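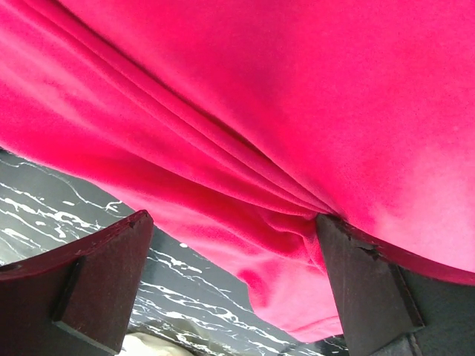
The pink one, folds and all.

Home Blog Sewing House Archive About

I spent most of April sorting out the blankets. We had too many, kept in too many places, and each time someone came to stay I ended up on my knees in front of the landing cupboard pulling things out until I found two that would do. The rest went back in a heap and stayed that way until the next visit.

The pink one has always been the worst of them to deal with. It is soft and very bright, a raspberry sort of colour, and it goes much paler when the light is on it. I bought it in Pritholm years ago from a shop called Kocsis that sold curtain fabric at the front and ends of rolls at the back. It was a length of cloth then and I hemmed it myself, not very well. One side came out longer than the other. I have never unpicked it and I don't suppose I will now.

Cloth like this won't hold a crease where you want one. You pick it up in the middle and it all runs to that one point, with long ridges coming off it, and the rest droops. Sheets are easy by comparison. With a cotton sheet you can find the corners, put them together and shake it, and the fold more or less makes itself. Do the same with the pink one and you get a roll of air in the middle which you then have to press out with your forearm.

I tried three ways of folding it.

The first was the way my mother folded everything, in half and in half again, standing up with arms out wide. That works if your arms are long enough. Mine aren't, and the bottom trails on the carpet and picks up bits.

The second was rolling. A lot of people swear by rolling and it does look tidy for a day or so. The trouble is the shelf. Rolls don't stack, and as soon as you take one out the others move down into the gap and start to come undone.

The third is what I have settled on. I lay it on the bed, smooth it from the centre outwards with flat hands, and fold the long sides in so they meet. Then I do it in thirds from the bottom. It makes a flat block 4 inches thick that goes on the shelf with the fold facing out, so I can pull it without disturbing the one above. The smoothing is the part I used to skip. If you leave a ridge in at the start it is still there at the end, only fatter.

The shelf itself needed changing as well. The cupboard had two deep shelves and a lot of wasted height, so I put in a Makberg insert, which is a plain metal rack that stands on the shelf you already have. It cost £159 for the wide version — more than I meant to spend — and it took me an evening to put together, mainly through getting the back rail upside down. It is solid now and takes the weight. I would have bought the narrow one if I had measured properly, as there is a strip down the left side that is no use for anything except pillowcases.

We kept 6 blankets out of the lot. That is one for each bed, one for the sofa and a couple spare. The scratchy tartan went to the dog. Two more went to the charity shop in Lodidholm along with a bag of towels, and one thin grey thing that had been washed to death is now dust sheets.

On washing: I do the pink one at thirty, by itself, inside out if it had an inside. I say by itself because of a white pillowcase that is no longer white. No softener, as it seems to flatten the pile. I dry it over the banister and turn it once. I did try the tumble dryer on low and it came out covered in fluff, some of it from other people's socks.

I also gave the cupboard door a coat of paint while it was empty, and put up a hook on the inside for the ironing board. The hook is already loose. I need a longer screw, or a plug, and I have neither in the right size.

Sheets next, I think. There is a whole drawer of fitted ones and I can't tell the doubles from the kings without opening them out. I might put a stitch of coloured thread in the corner of each, if I can find my good needles, which were last seen in the same cupboard.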